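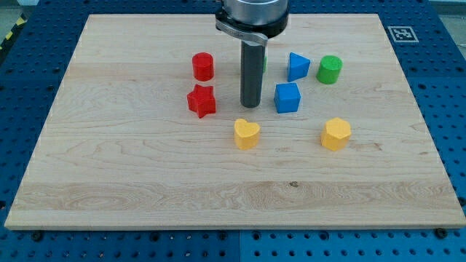
The arm over the sorting board at the Skekton open day, 10 Jan 2022.

I waited 38 minutes in Sostville to see a robot stop above some coloured blocks, and I would wait again.

My neighbours say such a visit is a waste of a morning. The blocks are toys, they say: a star, a heart, a blue cube. Who needs this? I think they look at the wrong thing. Mieke Visser, our guide, let us choose which shape the arm should go to, and she did not hide the failures. It missed twice while I was there. Each time she told us why she thought so, in plain words, and a boy behind me argued with her. She listened to him.

At the Trakach plant, where I worked until July, we got new machines and a brochure. We never got a morning like this one – and people were afraid of those machines for a long time.

So my opinion is simple. A company which brings robots to our town should first put one on a table and let us ask rude questions.

Ulises Cárdenas

Print this article | E-mail to a friend

Comments (2)

Mercedes Nina: I was at Trakach too. The brochure was in the wrong language.

Jhosep Huaranga: Is there parking?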